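Notebook, bimanual bench, Mudgway room
6 October 2020

Finger swap day! The new tapered fingers from Bolholm finally went on both sides this morning, replacing the wide flat pads we've been running since March. Tobias Ferreira did the left, I did the right, and we only lost one screw between us (M3, under the bench somewhere, please shout if it turns up).

Rezeroed both grippers in the Nisetti controller afterward. The left took it first time. The right wanted to call itself closed with a visible gap at the tips, so I dropped the homing current and ran it again, and then it was fine. New fully open reading is 919 counts on both, which I've written on the tape on the controller box. Please don't trust the old number in the config comments, I haven't cleaned those up yet.

Then the fun part - cloth. The flat pads were always miserable at this. They'd push a fold along the felt for ages before catching anything, and half the time they caught the felt too. With the tapered tips I can aim at a single fold. Teleoperated from the head camera view only, no peeking over the top, 30 tries with each arm.

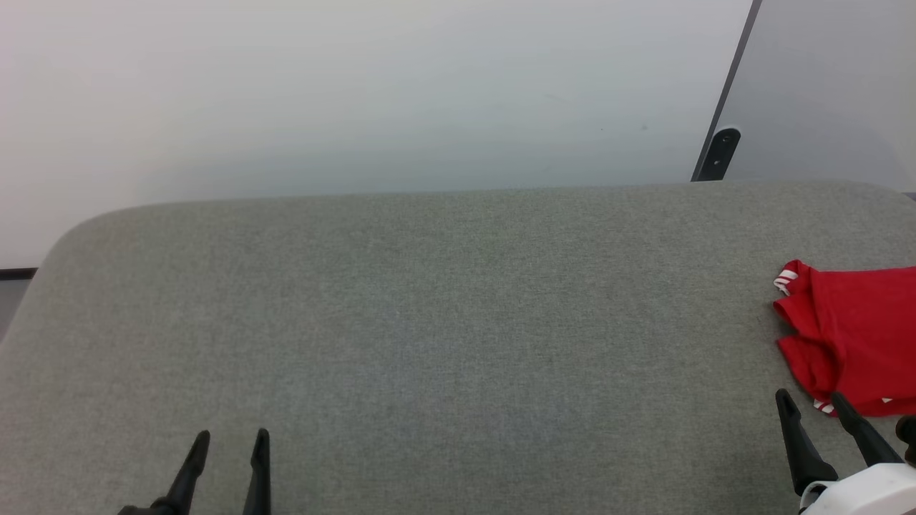
Head camera view, both grippers with the new fingers, red cloth over on the right.

Right arm: 7 misses out of the 30, and I'm thrilled with that. Most of the misses came from going in too steep, where the tip rides over the fold and lands behind it. Coming in low and slow works much better. Left arm was a bit worse but I was also getting tired by then, so I'd like Ewan Whitcombe to repeat it before we read anything into the difference.

Contrast is great, by the way. Black fingers on the gray felt are really easy to follow, even right at the bottom of the view. Depth is harder. I kept thinking I was touching the cloth when I was still short of it, and the striped trim turned out to be the best thing to steer by.

One worry: the tips are narrow, so they'll dig into the felt if you come down hard. I set the downward force limit lower on both arms and saved it as a separate profile (leltham_soft). Load that one before doing anything on the table.

Still to do:
- repeat the left arm tries with Ewan driving
- same test with the flat pads back on, so we have a proper side by side
- try a towel, something thicker
- ask Bolholm if they can do the same shape with a rubber tip
- log is run 276, needs copying off the bench machine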